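About Gellico

4 min read

Gellico is a board game publisher based in Kumbridge. We design, playtest and sell tabletop games for families and for people who meet up to play on a regular basis. We also run a small league for our best-known game, Hurkis, and keep a lending library that local groups can borrow from.

How the company started

Pramila Tripathi and Manju Saxena met at an evening games group in Kumbridge. Both had been working on designs of their own. Pramila had a card game about ferry timetables that took too long to explain. Manju had a tile game that played well with two people and fell apart with more. They swapped prototypes, fixed each other's rules, and after a year of that decided to put one of the games out themselves.

The first release was the tile game. It was sold under the name Saxena, which was only supposed to be a label on the prototype box. By the time we had a better title, the people testing it had been calling it Saxena for months, and we left it alone. The first print run was 1,017 copies. We had ordered a thousand and the printer sent the overrun. It sold out before the following May and has been reprinted since with a clearer rulebook and thicker tiles.

The ferry game has never been published. Pramila still has it and brings it out when someone asks.

What we make

Our catalog has seven games in it. Most play in under an hour and work with two to four players. We don't make miniatures games or anything that needs an app to run. Our rulebooks are printed in full in the box and are also free to download, including the ones for games that are out of print.

Hurkis is the game most people know us for. Players are rival grain merchants on a river that floods at the end of every round, and the goal is to have your goods on high ground when it does. The full game is played over seven rounds. There is a shorter version for younger players that leaves out the loans. 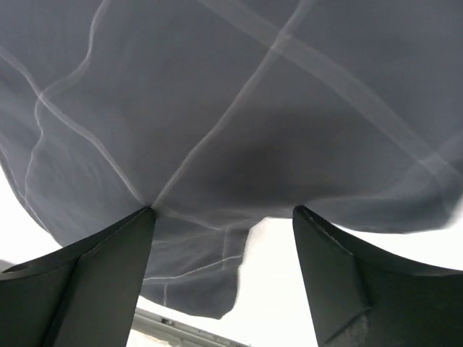
Can I send you a game I've designed?

We read outside submissions twice a year, and the dates are posted on our submissions page. Send the rules as a single document, no longer than four pages, with a short note on how many people have played it who aren't related to you. Please don't mail a prototype unless we ask for one. We reply to everyone, though in a busy period it can take a couple of months.

How we test

Every game goes through three stages before we agree to print it. In the first, the designer teaches it in person and we look for rules that don't hold up. In the second, somebody on our staff teaches it and the designer keeps quiet. In the third, a group gets the box and the rulebook with no help from us, and we collect their notes afterward.

The third stage is where most of the work happens. Hurkis went through 29 versions of its rulebook, mainly over one paragraph on what happens when two merchants claim the same warehouse. If you own a copy from the first printing, that paragraph is on the back page and is wrong. The corrected text is on the downloads page and we will mail you a replacement sheet on request.

Test groups are paid for their time and credited in the rulebook. If you live near Kumbridge and want to join one, write to the testing address on our contact page. We ask for a commitment of four sessions, because a group that changes every week gives us notes that are hard to compare. 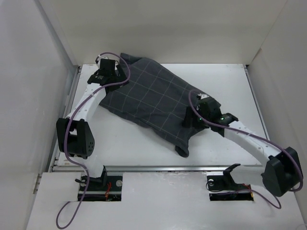
The Hurkis league

League play began with a handful of tables in the back of a cafe and now has its own season, with a final in May. Anyone can enter. Players are sorted into groups by experience for the opening rounds and are mixed after that. Matches use the standard seven-round rules with no expansions.

Geeta Kaushik runs the league and is the head judge. Disputes go to her, and her rulings are written up at the end of each season so that judges elsewhere can use them. Shops and clubs in other towns can run their own league nights with our rules packet, which is free. We only ask that entry fees be kept to the cost of the room and the prizes.

Who works here

Pramila Tripathi, co-founder. Handles production, printing and most of the arguments with freight companies.

Manju Saxena, co-founder. Leads design and reads the submissions.

Pallavi Tripathi, rules editor. Pallavi is Pramila's sister and joined us after returning a copy of our second rulebook with corrections on nearly every page.

Geeta Kaushik, league and events.

Larasati Yusof, art and layout. Larasati has drawn the boxes and boards for every game since Hurkis. Earlier covers were done by freelancers, who are credited inside each box.

We also hire temporary help for packing before the holidays. Those jobs are posted on the news page in the fall.

Missing and damaged parts

If your game arrives with something missing, tell us which game, which printing (the number is on the bottom of the box) and what you need. Replacement parts are free for as long as we have them. For older printings we may have to send a piece from a newer edition, which can differ slightly in color.

We don't sell single parts to make up new games, but we do sell blank cards and blank tiles in the sizes we use.

The lending library

Schools, libraries and community groups within driving distance of Kumbridge can borrow games for up to a month. The collection includes our own titles and a good number from other publishers. There is no charge. Groups pick up and return the games themselves, and we ask that someone check the contents against the card in the lid before bringing them back.

Getting in touch

The office is open to visitors by appointment. There is no shop counter, but you can collect an online order if you choose pickup at checkout. For press and trade questions, write to Pramila. For anything to do with rules, write to Pallavi, and include the page number if you have it.

Page last updated 2026-03-19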